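The counter by the sink

September 18, 2025

We moved into the Narbridge apartment in August and the kitchen has one stretch of counter worth using, the piece between the sink and the corner where the wall curves around. Everything lands there. I come in, empty my pockets, and go do something else. By the end of a week I can't chop an onion without moving six things first.

I used to clean it by pushing everything to the back. Braulio Esquivel, who lived with me on Guthrie Street for two years, called this farming. He'd find a receipt from spring back there and ask how the crop was doing.

So now I have a mat. It's lime green, brighter than it looked online, and it covers most of the counter. The speckled top hides crumbs and small stuff very well, and I was tired of finding things with my elbow. On the green, I see it all. A bottle cap, a snack wrapper, a balled-up tissue, they all show up from across the room.
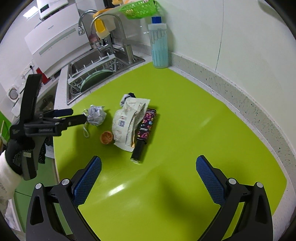
The rule is that the mat gets cleared before I go to bed. Trash first. Wrappers and tissues go straight in the can under the sink. Caps go in a jar. Cloth goes to the hamper, even if I think I might use it again tomorrow. Whatever is left has a home somewhere, and I walk it there. My flowered case goes back in my bag, where I will look for it in the morning.

The dish rack stays in the sink. I tried it on the counter for the first couple of weeks and it took up too much room, and water got under it. In the sink it drains where it should. The drawback is washing a big pot, when the rack has to come out and sit on the stove. I can live with that. The sponge holder hangs over the faucet and I leave it there.

Ilir Vidmar wants me to put up a shelf and says he has brackets left over from his place in Cledcombe. I'm holding off. A shelf is one more flat surface and I know what I do with those.

Next is the drawer with the batteries in it. I opened it last night and closed it again.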